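Elikem Odoi has glued up maple boards at Drirton for long enough to distrust wide planks. "A wide plank cups," Odoi says. "Narrow ones, with the grain direction alternated, mostly cancel out." Each board stays in clamps for 2 hours, then rests overnight before planing. The finished weight limit is 700 grams.

Feet go on last, near the corners.
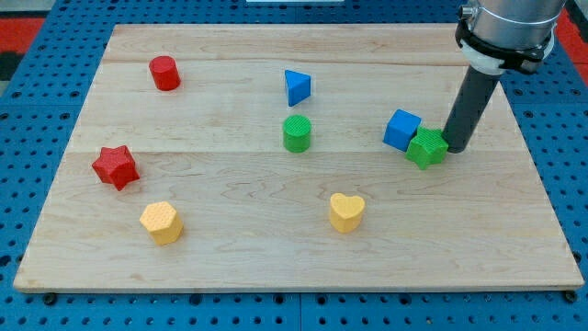
"Without them the underside gets no air - then it moves," Odoi says. The seams are left visible, and the darker streaks stay in.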